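Lelleck Home Forums > Interior > Painting and surface prep

Going from deep teal to off-white: how much paint, and is a primer coat needed?

Posted by Isla Aitken, August 6, 2022

I am changing a living area from a deep teal to an off-white and want to get the quantities right before I order. The paintable area is 30 square metres after deducting the openings. The existing finish is a low-sheen acrylic, in sound condition, no peeling. The floor is a grey-mauve vinyl and is staying.

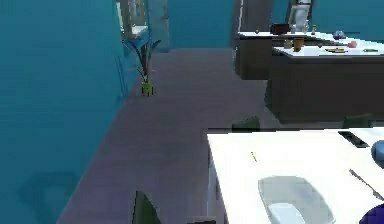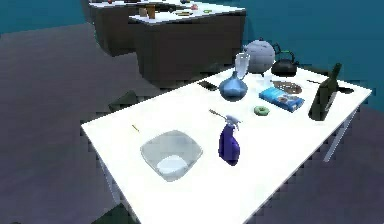
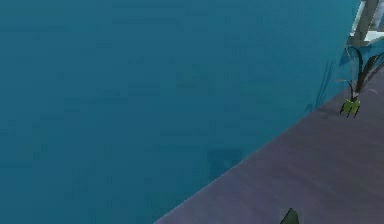 Rendered views. Teal wall and floor in the first and third, white table in the second.

The paint I have picked is Fallia Interior Matt in an off-white. The label on the 4 L tin gives a coverage of 51 square metres for one coat. I also have 650 mL of the same product and colour left from a hallway, opened last September, lid sealed properly, stored indoors.

What I would like to know:

Will one tin plus the leftover do two coats?
Will two coats hide the teal, or do I need a primer or undercoat first?
Can the leftover paint be used on the same wall as the new tin?

The nearest trade counter is in Drelasgate, a fair drive from me, so I would like to make one trip. I have read conflicting advice on whether "paint and primer in one" makes any difference. The Fallia tin does not claim to be one.

scrapeandfill
Accepted by poster, 14 votes

Taking your three points in order.

Coverage. Two coats over your area is 60 square metres of painting. The tin gives you 51 on paper, so you are nine square metres short. Your leftover, at the same spreading rate, is good for a little over eight. On paper you run out just before the end of the second coat. In practice you run out sooner. Label coverage is measured on a smooth, sealed surface at a controlled film thickness, and it does not include what stays in the roller sleeve, the tray and the bottom of the tin. Matt paints also tend to get applied heavier than people think, especially at the cut-in.

Hiding. Separate question from coverage. Off-whites rely on titanium dioxide for opacity, and the cheaper the line, the less of it there is. A deep teal is usually made in a deep or clear base with blue and green tinters, and it reads strongly through a light topcoat. Expect two coats of off-white straight over it to look acceptable in daylight and greenish under a side light at night, mainly where the roller ran dry. Three coats normally fix it. So does one coat of high-hide undercoat followed by two topcoats, and the undercoat costs less per litre.

I would use the undercoat. Obura Block is the one I have had good results with and Fallia goes over it without trouble. Ask for it tinted to a pale neutral grey. A grey undercoat hides a strong colour better than a white one, and the off-white has an easier job over pale grey than over teal. Do not let them tint it dark. If it ends up mid-grey you have swapped one problem for another.

Mixing. Same product and same colour name does not mean same batch. Pour the leftover and the new tin together into one large pail and stir until it is uniform. That is called boxing. Strain the old paint through a mesh first. If it smells sour or has lumps that do not stir out, dispose of it and do not let it near the new tin.

Procedure:

Wash the wall with sugar soap, rinse, let it dry overnight.
Fill and sand the dents. Sand the whole wall lightly with a fine grit to take the sheen off.
Vacuum and wipe down.
Spot prime the filler.
One full coat of tinted undercoat, cut in and rolled in the same session.
Leave for the recoat time on the label, longer if the room is cold.
Two topcoats, with a medium nap sleeve. Keep a wet edge and finish each section with light strokes in one direction.

Buy a second, smaller tin of the Fallia at the same time as the large one and get both tinted together. If you do not open it, keep it for touch-ups. You will want some.

The floor will not affect the quantities but it will affect the colour. A grey-mauve floor throws a slightly pink light up the lower part of a pale wall. Paint a large sample board and stand it on the floor against the skirting before you commit.

dunlinroad
2 votes

Never used undercoat in my life. Just put on three coats of a decent ceiling white and then the colour.

scrapeandfill
Reply to dunlinroad

Ceiling white is flat and porous. It will hide the teal well enough, but it does not wash, and the topcoat sinks in unevenly over filler. Fine on a ceiling. I would not put it behind a sofa or beside a doorway where people's hands go.

K. from the coast
5 votes

Agree with most of the accepted reply. Two additions.

First, do an adhesion test before any of this. Low-sheen acrylic is usually fine, but you do not know what is underneath. Score a small crosshatch with a sharp blade in a corner, press down a strip of good tape, pull it off sharply. If paint comes away with the tape, find out which layer failed before adding more on top – extra coats only add weight to a bad bond.

Second, tape lines. If a teal section is staying next to the new off-white, run the tape, then seal the edge of the tape with a thin pass of the existing teal. Any bleed will be teal on teal. Once that is dry, paint the off-white over it. Remove the tape while the last coat is still slightly soft, pulling back at a low angle. Leave it until the paint is hard and you will tear the film along the line.

On "paint and primer in one": on a previously painted wall it mostly means a thicker topcoat. It does not seal bare plaster or block stains. Pay for it if you like the paint, but do not count it as your undercoat.

Isla Aitken
Reply to K. from the coast

Tape test done in two corners, nothing lifted. The leftover strained clean and smells normal. I have ordered the large tin, a one litre tin from the same tinting, and the Obura in pale grey. No teal is staying, so I will skip the tape edge. Is the recoat time on the undercoat counted from when I start rolling or when I finish?

K. from the coast

From when you finish the last section. Then check by touch in the coldest corner before you start the next coat.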